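## 3. Clearing the desk: what people said they did, and what they did

I should say at the start of this section that I am an untidy person. I came to this study with a pile of post on my left elbow and a plate on my right, and I've tried to keep that in mind while reading other people's diaries. It is very easy to write about clutter as though it belongs to somebody else.

We had 36 diarists, all of whom worked from home for at least part of the week. Each of them kept a written diary of their work surface, by which I mean whatever they put their laptop on. For some it was a proper desk. For others it was the kitchen table, an ironing board (really), or the top of a chest of drawers with the drawers pulled out a bit so that their knees would fit. We didn't ask anybody to tidy up, and we didn't ask anybody not to. The only instruction was to write a few lines when they sat down and a few more when they stopped.

Yoon-hee Wang did most of the reading with me, and we coded the diaries separately before sitting down to argue. We argued mostly about the word "clear". I had been marking an entry as a clearing whenever somebody moved a thing off the surface. Yoon-hee had been marking it only when the thing went to the place it lived. If you shift your post from the desk to the chair and then, at six, from the chair back to the desk, I had you down as tidying twice and she had you down as not tidying at all. We went with her version in the end, and my numbers looked a good deal less cheerful afterwards.

### 3.1 The bare surface as an idea

Nearly every diarist had a picture in their head of how the desk ought to be, and it was nearly always the same one: pale, wide and bare. They didn't get this from us. One had pulled it out of the Tsakiris furniture catalogue and stuck it above the radiator. Another called it "the Zatside look", after the office where she used to rent a place by the window, and wrote about it the way people write about a holiday. Several just said "white" or "a nice clean white" and left it there, as if the colour did the work.

I find this interesting because so few of them owned anything like it! The desks in the diaries were brown, chipped, ringed with tea, or hidden under a cloth. The bare pale top worked more as a thing to measure yourself against, and people did measure themselves, often quite harshly. ("Desk still a disgrace. Day 9 of disgrace.") I've used the phrase *bare surface* for this ideal in the rest of the paper, and I mean by it something plain, light and smooth, with no edges to speak of.

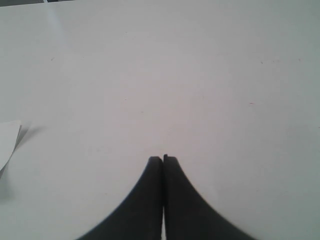
**Figure 2.** A broad, pale white work surface with a smooth matte finish. Two black gripper fingers stand close together in the foreground.

What struck us both was that the bare surface hardly ever turned up in the entries where people said work had gone well. On good days they didn't mention the desk much. They wrote about a phone call, or getting a horrible spreadsheet finished before lunch, and then there'd be a line at the bottom like "mug count getting silly". On bad days the desk came first, and at length. I don't want to make too much of this. It might be that a messy desk spoils your day, or it might be that a spoiled day sends you looking for something to blame and the desk is right there under your arms. The diaries can't tell those two apart and I won't pretend they can.

### 3.2 The Wednesday clear

One habit I hadn't expected was a midweek clear. I'd assumed people would tidy on the last day of the working week, when there is a bit of slack and everybody's pretending to answer emails. Some did. But there was a clump of entries on Wednesday, usually late in the afternoon, and when we went back to ask, the answer was often bins. Paper gets collected the next morning on a lot of streets, so the desk gets a going-over the evening before. I love this. We'd drafted half a page on weekly rhythms of attention and it was the recycling lorry all along.

The bin clears were also the only ones where things truly left. At other times the stuff mostly travelled. It went to the windowsill, to the top of the printer, to the stairs (an awful lot went to the stairs), and some of it came home again by the weekend. Yoon-hee started calling these "the commuters", and the name has stuck in our notes, so I'm keeping it. A commuter is any item that leaves the surface and returns to it without having been used in between. The classic one was an unopened letter, followed by headphones whose owner had a better pair.

### 3.3 Trays, boxes and other good intentions

A few diarists bought storage during the study, without any nudging from us. The Pludix stacking tray appears in more than one diary, and so does a lidded box from Brurex which one man described as "the best thing I have ever bought" and then, a fortnight on, as "the box of doom". I have some sympathy. A tray on a desk is still on the desk, and by our coding a letter in a tray counts as a letter that hasn't gone anywhere. Yoon-hee thinks this is too strict, and we've swapped sides on it since the argument over clearing, so I'm now the stern one.

Her case is that the tray changes how the thing feels even if it doesn't change where it sits. People with trays wrote fewer cross lines about their desks, at least for a while. If what we care about is how somebody feels when they sit down at nine in the morning, then the tray has done its job, whatever I say about the letter. My case is that the cross lines came back once the tray was full. We've left both readings in, and the next section goes through the tray entries one diary at a time for anybody who'd like to take a side.

### 3.4 A note on December

I've kept the December entries out of the counts. Desks that month were doing other jobs: wrapping paper, card lists, a gingerbread house that had to be kept away from a cat. Two of the diarists gave up on the desk altogether and worked from bed until the new year, and both of them said it was lovely. Their entries are in the appendix, and they're the ones I'd read first.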